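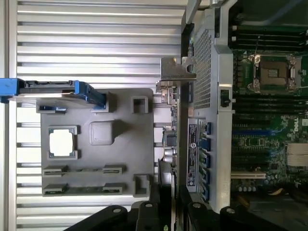
A drive carrier, also called a drive caddy or drive sled, is a removable holder that lets a disk drive be fitted to a desktop computer without screwing the drive directly to the chassis. Carriers of the office tower type are usually molded in one piece from a flexible plastic and gripped by tabs at their ends. The tabs are often given a strong color, such as the bright blue of the carrier beside the gray plastic shroud, so that the parts meant to be handled stand out from the gray and black parts around them. This practice is known in the service trade as touch-point coloring. The color carries no electrical or mechanical meaning and differs between makers.

Construction

A typical carrier for a 3.5-inch drive consists of two side rails joined by a crosspiece. Short pins on the inner faces of the rails enter the threaded holes in the sides of the drive. The rails are spread by hand, the drive is laid between them, and the rails spring back so that the pins engage. Some designs add rubber collars around the pins to reduce the vibration passed to the chassis.

The outer faces of the rails carry ridges that run in matching grooves in the drive bay. At the end of travel a catch on each tab drops behind a lip in the bay. Pressing the tabs toward one another frees the catches. The rear of the drive is left open so that the data and power connectors stay within reach while the carrier is in use. 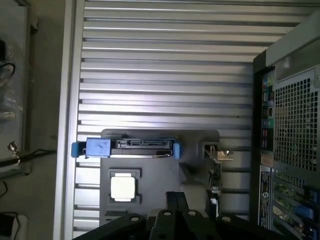 Blue carrier held in a dark gray tray, with the black multi-pin drive connector exposed.

Plastics used for carriers must bend repeatedly without cracking. Stiff grades hold the drive more firmly but tend to fail at the root of the tab. Scuffing of the colored surface is common on carriers that have been handled often and is not treated as a defect. Whitening of the plastic near a pin or tab is a sign of stress, and such a carrier is normally replaced.

Bench trays

When a tower is taken apart for repair or teaching, loose parts are commonly placed in a bench tray, a molded holder with a separate recess for each component. The tray serves two purposes. It keeps the drive and its carrier together, and it keeps the processor away from the edge of the bench, where it could be knocked to the floor.

The drive may be stored upright in a slot or laid across the tray. Upright storage takes less room and leaves the label readable. Storage on edge does no harm to a hard disk that is powered off, provided the slot is deep enough to stop it from tipping. The processor is laid in a square recess with the heat spreader facing up. Recesses for processors of the land grid type should be made so that nothing rubs on the contact pads underneath.

The Plulura training handbook, written by Lindiwe Mahlangu and Silviu Sima for the repair course at Brunthorpe, gives the order in which parts leave the case as drive, expansion cards, memory, processor. The drive is taken first because its cables cross the space needed for the other work. The handbook recommends a tray with 2 recesses for each student pair -- one for the drive and one for the processor -- and a separate cup for screws.

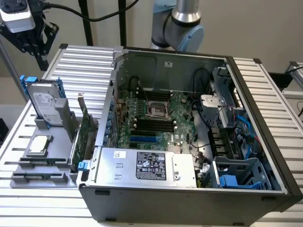

Unathi Msimang, commenting on the handbook, objected that the memory modules should come out before the drive in any case where the bay sits low at the front, as the released cables otherwise fall across the memory slots and catch on the latches. The present edition keeps the original order but allows the instructor to reverse these steps.

Position of the case

Towers are generally serviced lying on one side, with the side panel removed and the motherboard facing up. In this position the processor socket, memory slots and power supply can all be reached from above, and a part that slips from the hand lands on the board or the bench instead of dropping through the case. The socket frame and lever need particular care while the processor is out, as the exposed contacts are easily bent.
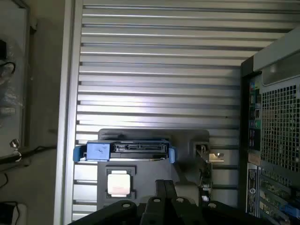

A slotted or ribbed metal bench top is suitable for this work if the case and the technician are both grounded. The grooves stop small screws from rolling far, although screws can lodge in them and are best lifted out with a magnetic driver kept well away from any drive. Bare circuit boards should be laid on an insulating mat or in a tray, never directly on the metal.

Refitting

To refit a drive, the carrier is lined up with the grooves of the bay and pushed in by both tabs until they click. The data cable is connected first and the power cable second. A light pull on the carrier confirms that the catches have engaged.

Usman Swati tested Vatow carriers at the Baloyi workshop for up to 522 insertions each and found wear mainly on the catches, with little change in the rails or pins. The results cover a single bay design and have not been repeated with others.

See also

Drive bay
Expansion slot cover
Land grid array
Serial ATA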